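Drindale Science Pages for Younger Readers
Sheet 3962: How a Drinks Dispenser Works
Written by A. Kalinowski
Last checked Aug 10, 2019

A drinks dispenser is a container with an outlet near the bottom. It stores a large amount of drink and lets it out in small amounts. You may have seen one at a school fair or on the breakfast table in a hotel. This sheet explains the parts of the simplest type, which has no pump and uses no electricity to pour.

The main parts

The tank holds the drink. It is often made of clear plastic or glass so that people can see how much is left. The lid keeps out dust and insects. The base lifts the tank above the table, leaving enough height for a cup to fit under the outlet. The outlet has a short tube, called a spout, and a valve. A valve is a part that opens and closes a path for a liquid. A drip tray stands under the spout.

Why the drink comes out

Gravity pulls the drink downwards. The drink at the bottom of the tank is pressed on by all the drink above it, and this push is called pressure. When the valve is closed, the drink cannot move. When the valve is opened, the pressure pushes drink through the spout and gravity pulls it down into the cup.

Pressure depends on depth. A full tank has a deep layer of drink above the spout, so the drink comes out quickly. A nearly empty tank has a shallow layer, so it comes out slowly. The width of the tank makes no difference to the pressure. A narrow tank and a wide tank filled to the same height push equally hard at the spout.

Why air is needed

As drink leaves the tank, something has to take its place. That something is air. Most lids do not seal completely, and air enters through a small hole or round the edge. If the lid were airtight, the air trapped inside would spread out as the level fell, and it would press less strongly on the drink. The flow would slow down and then stop, or come in gulps as bubbles forced their way back up the spout.

The cup

Many cups are tapered, which means they are wider at the top than at the bottom. A wide rim is easier to aim for. Cups with this shape can also be stacked, if the sides slope enough for one to slide inside the next.

The shape changes how the level rises. If drink flows in at a steady rate, the level in a tapered cup rises fastest at the start, when the cup is narrow, and more slowly towards the rim. In a cup with straight sides it rises at the same speed all the way up.

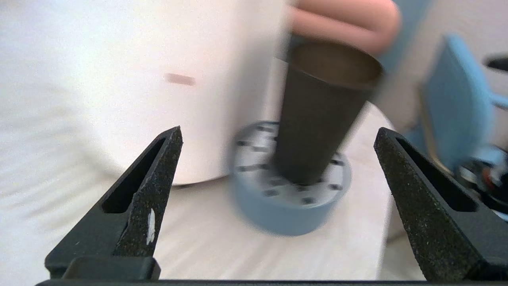
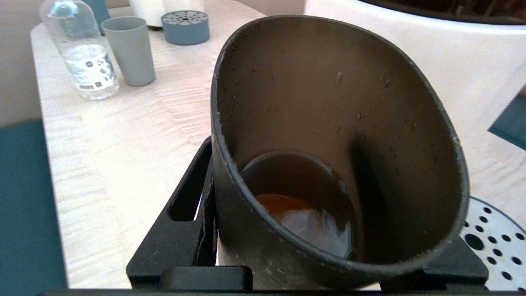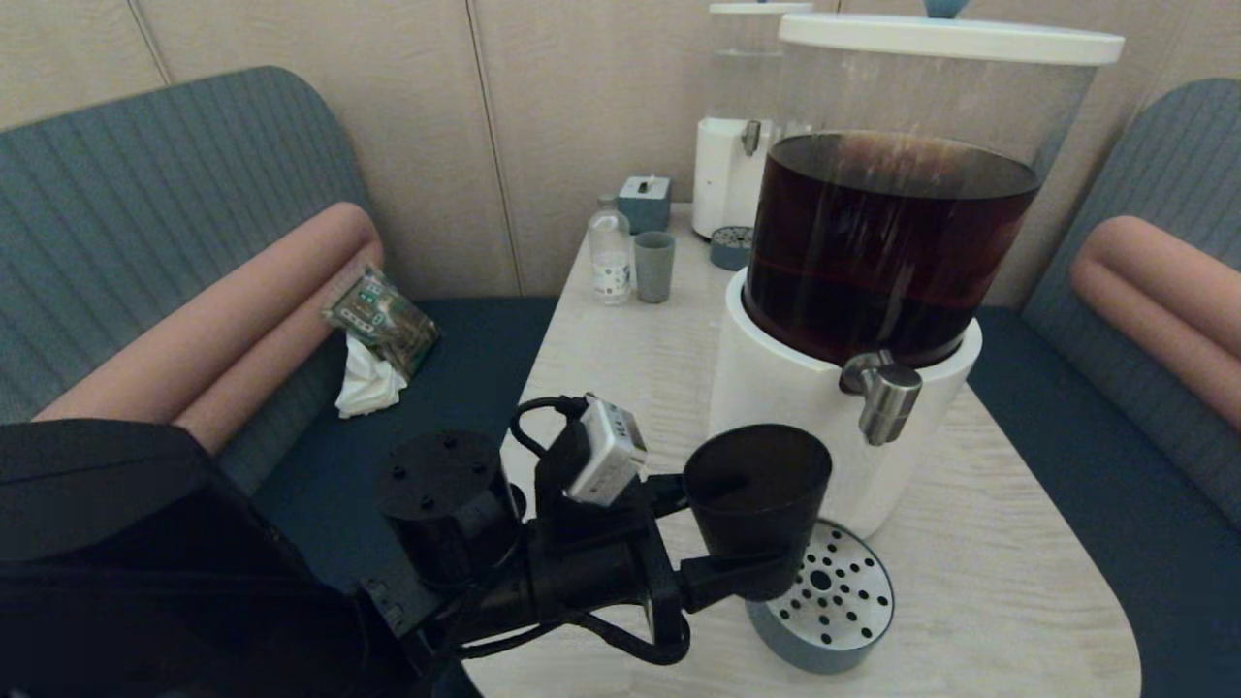 Every picture has a dark cup in it. The last one also shows a tank of dark reddish-brown drink, a metal spout and a round drip tray with holes in the top.

The drip tray

A spout can drip after the valve has been closed. A little drink is left in the nozzle, below the valve. It clings to the inside of the tube and collects at the tip. When the drop becomes too heavy to cling on, it falls.

A drip tray has two layers. The upper layer is a plate with holes in it. The lower layer is a shallow dish. Drops go through the holes and collect in the dish, so a cup standing on the plate keeps a mostly dry bottom. The plate must lift off, or the dish could not be emptied and washed.

Large holes let drink through easily. Very small holes can hold a drop for a while, as the surface of a liquid behaves a little like a stretched skin. This effect is called surface tension. A tap with the finger is usually enough to send the drop through.

Why drops stay on the walls of a cup

Surface tension also acts inside a cup. When most of a drink has gone, small drops may be left on the walls. A small drop weighs very little, and its grip on the wall can be stronger than the pull of gravity. If the water in it dries up, anything that was dissolved or floating in the water stays behind as a mark. Tea leaves brown marks. Hard tap water leaves pale ones.

Why some drinks look lighter at the edges

Tea in a clear tank can look nearly black in one place and amber in another. It is the same tea throughout. Light that crosses a thick layer of tea has a long way to go, and the tea absorbs most of it. Light that crosses a thin layer loses less. Amber is the part of the light that gets through. You can check this by looking at tea in a spoon and then at the same tea in a deep glass jug.

Measuring the flow

You will need a dispenser with a tank of at least 8 litres, a measuring jug, a timer and a ruler. Use cold water. Ask an adult to lift the tank, as 8 litres of water has a mass of 8 kilograms before the tank itself is added.

Fill the tank close to the top. Measure the height from the spout to the surface of the water and write it down. Open the valve fully and start the timer. Close the valve when the jug holds 2 litres, and write down the time. Empty the jug into a bucket. Measure the new height and repeat until the tank is too low to fill the jug again.

Draw a graph with height along the bottom and time up the side. The time should get longer as the height gets smaller. In our trial in June we used a tank of the Omard type, and the last jug took 164 seconds. Your result will differ, as the width of the spout has a large effect.

If the flow stops early, lift the lid slightly. If it starts again, the lid was not letting in enough air. If it does not, look for something blocking the outlet — a slice of lemon is a common cause.

Words used in this sheet

Absorb: to take in. Tea absorbs some of the light that enters it.
Nozzle: the open end of a spout.
Pressure: how hard something pushes on each part of a surface.
Saver: a name used on some dispensers for a valve that closes by itself when the lever is let go.
Surface tension: the effect that makes the surface of a liquid behave like a thin skin.
Tapered: becoming narrower towards one end.
Valve: a part that opens or closes a path for a liquid or a gas.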